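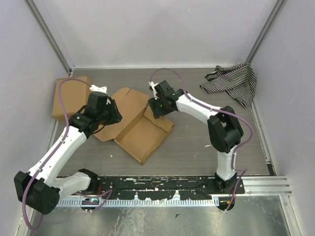

Keep the bad takes

2022-07-23

Most groups that teach robots by demonstration throw away a good share of what they record. A person drives the arms through a task, somebody checks the recording, and if the arm fumbled or the person hesitated, the recording goes in the bin. I did this for years and I think it was a mistake.

I run demonstration collection at a small outfit in Stemthorpe. We have two-armed stations, and the jobs are dull ones: fold a cloth, open a carton, flatten it, push it to one side. An operator does the job through the arms over and over, and the recordings are used to train a policy that is supposed to do the same job alone. The set we call Nyanda is our carton set. When we closed it last October it held 3,245 recordings marked good. Another 404 had been marked bad and were due to be deleted.

I asked to have the 404 kept, mainly because disk is cheap. Then I spent most of a month watching them.

A few were rubbish. The software had frozen, or the operator had started before the recorder did. Those can go. But most of the rest were people doing the job in a way our checklist did not like. A gripper closed on a flap, missed, backed off and closed again. A cloth was picked up by the wrong corner, put down and picked up by a better one. One operator pushed a carton too far back, could not reach it with the left arm, and used the right to drag it forward. She finished the job. It was marked bad because it ran nine seconds over the limit.

Think about what the policy sees if you take all of that out. It sees a flap being caught on the first try, every time. Then you put it to work on a carton with a soft flap, it misses, and it is in a place no recording ever went. Ours would close on air and carry on with the rest of the motion as if it were holding something. Anybody who has watched one of these systems has seen the same thing. We blamed the model for it and spent a lot of money on a bigger one.

The usual argument against keeping the bad takes is that the policy copies what it is shown, so if you show it misses it will learn to miss. There is something in this. When we trained on everything with no sorting, the arms got noticeably hesitant. They would hover over the carton the way a tired operator does at the end of a shift. I don't want to pretend that away.

The answer we settled on takes labour. An operator's miss is cut from the take and the recovery is kept. The start of the recovery is a gripper in the wrong place, and what follows is a person putting it right. Somebody has to mark where one ends and the other begins, and it is slow going. Our labelling tool, Akov, was built on the idea that a recording is either good or bad, with one tick box for the lot. We had to change it, and it still crashes if you put more than nine marks on one take.

I would also go after the time limits. We had a limit because somebody was paying by the hour and wanted a number on a page. What it did was teach operators to restart whenever a take went wrong early, since a restart cost them less than a rejected take. So the bin did not even hold all of our recoveries. A lot of them were never recorded at all, and we can't get those back.

The same goes for tidiness. At our first site, in Zunditby, the stations were reset between takes with the carton square to a taped line and the cloth laid out flat. It made for lovely recordings. No customer of ours has ever put a carton down square to anything. We pulled the tape up, and operators now leave the next carton wherever the last job ended, with the cloth in whatever heap it landed in. The reject rate went up straight away and the people paying for it were not happy.

I don't have a neat figure for how much better the policy is. We changed several things in the same few months and I can't separate them. It does try again when it misses a flap, and before it did not. I would take that over another thousand clean takes.

If you are setting up a collection now, my advice is to settle what counts as a reject before you hire anyone, and to make the list very short. Frozen software is on mine. Slow is not. Ask the operators as well, as ours knew the time limit was doing harm long before I did, and they had no reason to bring it up while they were being scored on it.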